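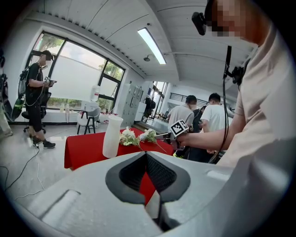 Friday, late. Feet hurt. Got to Prornstead just after six, the hall was freezing, and the boiler man had been and gone without leaving a note. Started on the supper seating anyway. Red tablecloth, flowers on the table, and I am keeping it that way for the supper no matter what Hendrik says about white looking cleaner. White shows gravy. We did white last year and I spent a whole Sunday with a bucket. Red stays.

So the choir supper. Eight days. List so far is a mess, half of it on the back of the electric bill. Counted up the ticket money twice at the kitchen table and got 1,010 the first time and 1,010 again so I'm going to beleive it. Hall and food come to 1,815 if the butcher holds his price. Which leaves a gap I don't want to look at tonight. Raffle should cover some. Nanna says raffle always does better than you think. Nanna also said it wouldn't rain at the picnic.

Called Mom at lunch. She's fine, knee is bad, wants me to bring the blue casserole dish back. I do not have the blue casserole dish. I'm nearly sure Yichen has it from the Easter thing. Must ask without sounding like I'm accusing her.

Rehearsal was rough. Basses dragging again in the second piece, the slow one, and every time we get to the page turn it falls apart like somebody dropped it. Boyang stopped us four times. He was nice about it but his ears go pink when he's annoyed and they were very pink. Altos okay. I came in early on the last page, LOUD, all by myself, a whole beat before everyone. Wanted to crawl under the piano. Ruaridh laughed so hard he had to sit down. Then he did the exact same thing ten minutes later so there.

Still no decision on the order. Boyang wants to open with the Danish song and I think it's too quiet, people will still be pulling out chairs and looking for the restroom. Open with something they know! Then the quiet one once they've got food in them. Wrote this on a napkin and left it on his music stand. Bit cowardly. Will bring it up properly on the phone.

Food. Chicken, the potatoes with the onion, green beans, rolls. Two kinds of pie. Somebody asked for a vegetarian thing and I said yes of course and then had no idea what. Lentil loaf? Mine always comes out like a brick. Maybe the squash with the rice in it, the one from Aunt Carol's book, you can make it the night before. Squash is cheap in October too. OK. Squash. Decided. Need a bigger pan.

Ordered 200 paper napkins and then remembered there's a full box in the closet under the stairs at Brirndale. Typical. They'll keep.

Drove home the long way to drop the folders at Hendrik's. He kept me on the porch for half an hour about the parking. Apparently somebody blocked the bakery's side door last time and the bakery has not forgotten. He wants cones. Where does a person get cones. He says he knows a man. Fine, Hendrik, cones.

Car is making the noise again by the way. Only turning left. I turned the radio up.

Home by ten. Cat had been sick on the mat. Cleaned that, ate toast standing up, found the letter about the dentist that I was supposed to answer in September. Put it on the fridge where I'll see it, which is where the last one was. Did not do the laundry. It's still in the machine and I'm going to have to run it again, that's the second time this week and it's the good towels.

Thought about the solo while brushing my teeth. Nanna offered it to me again tonight and I said let me think, and I've been thinking, and I want it. There. It's sixteen bars. I can stand up for sixteen bars. The high note is fine in the car, it's fine in the shower, it was fine in the hall kitchen when the fan was on. Going to tell her yes tomorow before I lose my nerve.

For the morning:
call butcher, get the price in writing
Yichen re dish (nicely!)
raffle, need three more prizes at least, ask at the hardware store
tell Nanna YES
boiler
dentist
towels
bigger pan, try Mom's neighbor first

Also must find out if the piano got tuned or if it's only been promised. The D above middle C was sour all night and it's right in my part.

Nearly midnight. Cat is on my pillow. Light off.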